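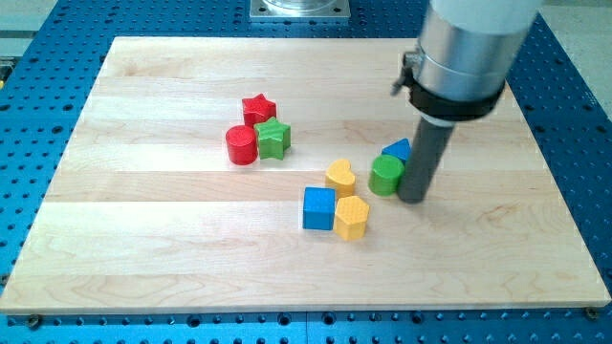
## Block pushing, week four

December 3, 2020

The robotics club at Gosturham finished its block-pushing project this week, or at least ran out of term. I said I would write up where we got to, so the people joining in March have something to read first.

The task comes from the Semwal Challenge, a student competition we entered in the winter. You get an arm with a plain rod on the end and a set of small wooden shapes in four colours. A typed instruction comes in, such as "move the red star next to the green star", and the arm has to do it by pushing. There is no grasping. That sounded easier to us when we signed up.

Stars are annoying. If the rod catches a point, the block spins and hardly moves forward. Cylinders are fine until they tip. The yellow heart behaves differently depending on which side you push, and the hexagon is everyone's favourite because it goes more or less where you send it.

We work on a maple board laid over the optical table. Before that we pushed straight on the table, and the rod kept dropping its tip into the holes. Fix the height of the tip in software before anything else. We lost most of an evening to that.

### What we ran

Training data was 500 pushes, driven by hand with a game controller and logged with Ollow, the little recording program last year's group left behind. Then we gave the arm 19 instructions it hadn't seen. It got the easy ones, where the two blocks started out in the open. It did badly when one block was sitting behind another – it would shove the whole cluster along and stop.

### Still to do

- Recalibrate the camera after the table was moved
- Add instructions with "behind" and "in front of"
- Ask the Jonau team how they handle rotation, as their stars came out much straighter than ours
- Write down the controller settings, which are currently on a sticky note

The code is in the club folder under "pushing". Use the newer branch, the old one has the axes swapped.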